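Stonance Planning Survey: Data Card

Version 2

Summary

Stonance is a set of anonymized survey records on how small firms write, review and carry out annual business plans. It was compiled by Stundelside, a strategy and leadership consultancy. The set has 385 plan records from 69 firms. Each record covers one plan for one planning year.

Contents

plans.csv: one row per plan, with goal count, review interval, owner role and completion status
firms.csv: one row per firm, with sector, headcount band and years in business
reviews.csv: one row per review meeting, linked to plans.csv by plan_id
codebook.txt: field names, allowed values and missing-value codes
media/: illustrations used in the documentation

Collection

Firms filled in an intake form in March and a follow-up form at the close of their planning year. Both forms were completed by the person responsible for the plan, usually an owner or general manager. Free-text answers were coded by two readers working separately with the Celtden coding sheet. Where the readers disagreed, the lower completion code was kept.

Fields that need care

completion_status is self-reported. It has not been checked against financial results.

owner_role was a free-text field in version 1 and is a fixed list in version 2. Older values were mapped by hand, and 46 records that could not be mapped are set to "other".

review_interval holds the planned interval. To get the real interval, compute it from the dates in reviews.csv.

headcount_band refers to the start of the planning year. Firms that changed size keep their first band.

Known limits

Firms joined through the consultancy's own mailing list, so the sample leans toward owners already interested in planning. Retail and personal services are well covered. Manufacturing is thin. Do not use the set to estimate how common written plans are among small firms in general.

Media 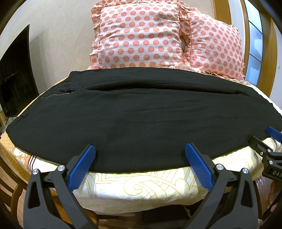

Black fabric with zipper, polka-dot pillows behind.

Loading

Files are UTF-8, comma separated, with a header row. Empty cells mean "not asked". The code -9 means "asked, no answer". The Cirillo loader reads all three tables and joins them on firm_id and plan_id. It drops rows with a missing plan_id unless keep_orphans is set to true.

Changes since version 1

Added reviews.csv
Replaced free-text owner_role with a fixed list
Removed the postal code column from firms.csv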